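Cable Faults Deserve the Same Reporting as Collisions
Seema Rathore
30/07/2024

The incident that stopped the two-arm cell at Fluvside in February was entered in the log as minor. One arm was returning from a tool case when its cable caught behind the wrist. The controller read the extra load as a heavy grip and raised the motor current to compensate. The connector at the base then pulled free, the arm lost power in mid-motion, and a screwdriver fell from the gripper onto the table. No person was hurt. The cell was back in service after 64 minutes, and the report closed with the words "cable reseated."

It is the position of this writer that the report was closed too early. Under the Morkley reporting rules, which Fluvside follows, a collision between two arms requires a written review, a restart approved by a second person and a notice to every site using the same layout. A cable fault requires none of these. The distinction rests on an old assumption that cables belong to maintenance and motion belongs to safety. On a small bench cell, where the cable travels with the arm through every movement, that assumption no longer holds.

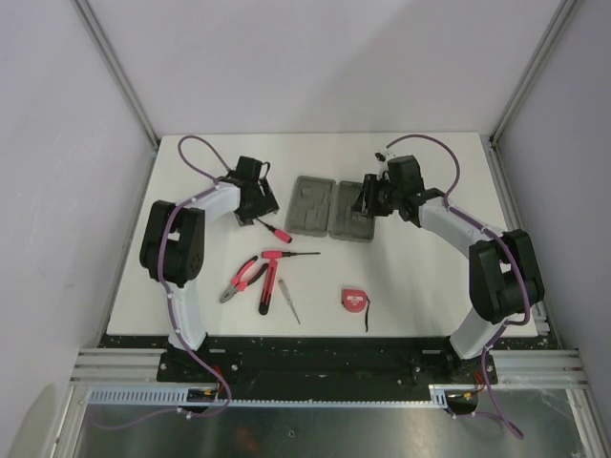 A two-arm cell with an open tool case and hand tools on the table. The purple cables are clipped along the arms and loop above the grippers.

Clips hold a cable to a link, but they do not govern the slack at the joints. Too little slack puts strain on the connector. Too much allows a loop to reach whatever the arm passes – a case lid, a tool handle, the other arm. The correct length depends on the task, and tasks on these benches change often. At Fluvside the clips had been set for an earlier sorting task with a shorter reach, and the change of task did not call for a new inspection.

The log itself supports a stricter rule. Of the 1387 runs recorded on the cell before the fault, 60 ended in an unexplained current warning. Each was cleared by the operator and the run was repeated. It cannot be shown that all of them involved the cable. They were never examined together, and the rules gave the operators no cause to do so.

Selvanayagam, which maintains the cell, has argued that full reviews would burden small sites. The concern is fair, and a proportionate rule can meet it. Any loss of power during motion should be reviewed as a collision would be. Repeated current warnings should be read as a group every 200 runs. A change of task should require one slow pass through the full range of both arms, with a person watching the cables and a hand near the stop. Ustero adopted the slow pass last year and reports that it fits within the normal setup period.

Fluvside has since replaced the connector with a locking type. The reporting rule remains as it was, and the Morkley working group should place it on the agenda for its next session.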